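Chopstick storage, second attempt
July 2018

The old ceramic jar held water at the bottom. It had a single drain hole, and the hole sat flush with the counter, so anything that ran down the sticks stayed there. After one humid summer the lower ends of 11 pairs had gone gray and two had split. I threw out the jar and the worst of the sticks.
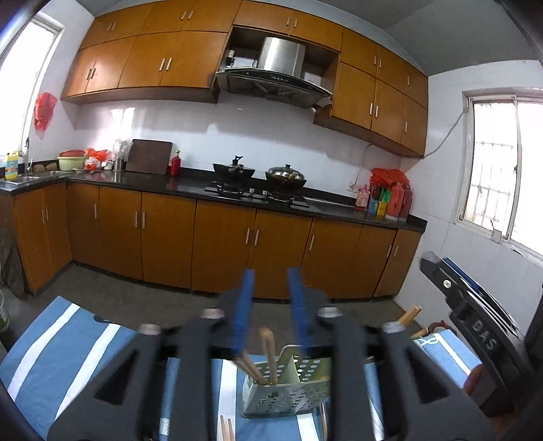 Wooden chopsticks need air more than they need heat. I stopped using the dishwasher for them, wash by hand, shake off the water and stand them up to dry overnight. A solid wall slows this down considerably. The replacement is perforated metal, pale grey-green, with rows of round holes in the flat sides and a divider up the middle. I keep cooking pairs on one side of the divider and table pairs on the other. A striped cloth goes under everything and gets changed when it feels damp.

Oil is a separate question. I tried the Ostex board oil on 7 pairs and left the rest bare. The oiled ones shed water faster but felt slick with noodles for the first few meals. A second coat made that worse. One thin coat, wiped hard after 20 minutes, seems to be the limit.

Still to do: check the holder's seams for rust in August, and find a lid for the drawer box where the spares live.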